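How to Respond to a Notice of Investigation from Your Licensing Board

Published by the Ngui Center for Professional Practice
Reviewed 2019-06-14

A notice of investigation is not a finding of misconduct. It does require a prompt and accurate written reply.

Step 1. Record the deadline
Most notices allow 15 days from the date of service. Enter the date in your office calendar and tell your insurer the same day.
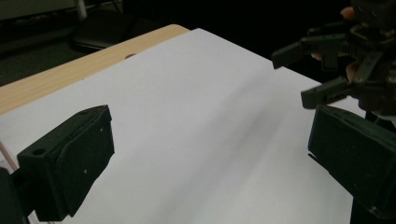
Step 2. Preserve the file
Suspend any routine deletion of email. Keep the client ledger, engagement letter and billing records in their original form — do not annotate them.

Step 3. Draft the response
Answer each allegation under its own number. Admit what is correct, deny what is not, and cite the document that supports each answer. Lahcen Samir, who edits the Center's forms, recommends a limit of 2,000 words, excluding exhibits.
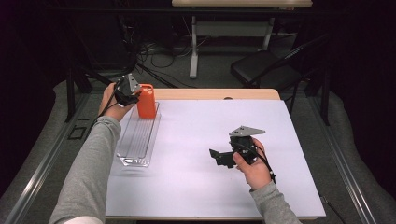

Step 4. Serve and confirm
File the response by the method stated in the notice and request a receipt. If more time is needed, apply in writing at least 7 days before the deadline.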